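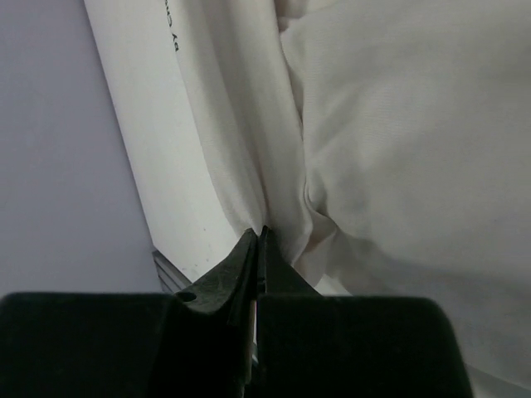
Fig. 6. White fabric pinched into a fold, with the creases running down to the pinch.

6. Folding and putting away the white linens

This section covers the plain white and cream pieces: sheets, pillowcases, table covers and the lighter throws. Colored items and towels are in Section 7. Most folding guides promise a stack that looks like a store display. Ours won't, and I doubt theirs did after the first week. The aim at the Zindcombe house is a closet where you can find a sheet without pulling down four others.

Before you start

You need a clear flat surface at least as wide as half a sheet. A bed works. The Undia folding board sold with the shelf kit is fine for pillowcases and useless for anything bigger, whatever the leaflet says.

Check every piece with the back of your hand, especially along the hems. If a hem feels cool, hang the piece up again.

Caution: Do not put a damp piece in the closet "just for tonight." The shelves have no airflow behind them.

Picking up the cloth

1. Lay the piece down loosely and find one edge. Don't hunt for a particular corner yet.

2. Pinch a small fold between your fingertips and lift. A narrow pinch is enough for a sheet. Grabbing a fistful leaves a crushed patch you will have to smooth out later.

3. Look at the wrinkles that run into the pinch. If they spread out evenly, you have a single layer or a clean fold. If one side bulges much more than the other, there may be a second layer caught up in it. Let go and try a hand's width to the left or right.

4. Follow the edge to the nearest corner, then to the next one along.

Note: Shaking the sheet out hard is supposed to remove creases. I have tried it for years and have mostly knocked things off the nightstand. A slow pull from both ends does as well.

Folding

5. Bring the two corners together and lay the sheet down in half. Smooth from the fold outward with a flat palm.

6. Fold in half again the same way. For a fitted sheet, tuck one pair of corner pockets into the other first and accept that the result will be lumpy.

7. Fold the long strip into thirds. The finished bundle should be no more than 18 inches wide or it will hang over the front of the shelf.

8. Turn the bundle so the folded edge faces out.

Caution: Do not iron over the Sirel shelf liner. It softens, and it will mark white cloth.

Stacking

9. Place no more than six bundles in a stack. The Uchida shelf brackets are advertised for far heavier loads, but the middle shelf already bows, so go by the shelf and ignore the box.

10. Put fresh bundles at the bottom and take from the top. If you can't be bothered to lift the stack, put them on the right and take from the left.

11. Leave a gap of around 3 inches above each stack so a hand can get in.

If it goes wrong

The bundle springs open: the last fold was made with air still inside. Press it flat and repeat step 7.

Creases at one end only: the corners were off when you made the first fold. Go back to step 5. Folding it tighter will not cure it.

Yellowish line along the fold: refold the piece in a different place and wash it before the next use. Lavender sachets have been suggested for this. They make the line smell of lavender.

Corrections to this section go to Dilwyn Rosser, who last went through the closet in May and rewrote steps 9 to 11 afterward. For tablecloths with a lace border, see Section 8.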